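Home Archive Contact
Last updated 20th April

I've been asked to put a packing cell in next year's budget, and I'm not sold. The quote from Lekex covers two arms and grippers. It leaves out the bench, the spares and whoever has to fix it.

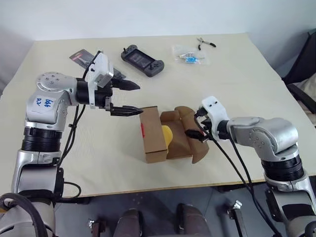
What the quote skips

Cables, for one. They hang off the grippers and down past the table, and Holroyd wants 35 dollars each for replacements. Carol Bickerstaff put 600 in the January draft for "sundries." I'd double it.

Then there's time. Malcolm says 21 weeks to delivery, and I've heard that kind of number before.
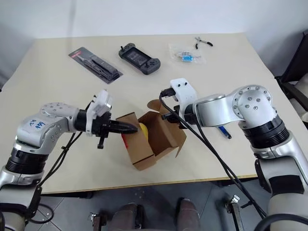 My rule with any purchase like this is to price the dullest job it will do all year. For us that means cartons at Binton, all 52 weeks of it. Two arms on one open box, a gripper at the side and another at the flap, is a lot of metal for a job we already get done with tape and a stool. I told Freya I'd sign for a rental first. She's asking Lekex what that costs.

This site uses cookies. Accept Manage settings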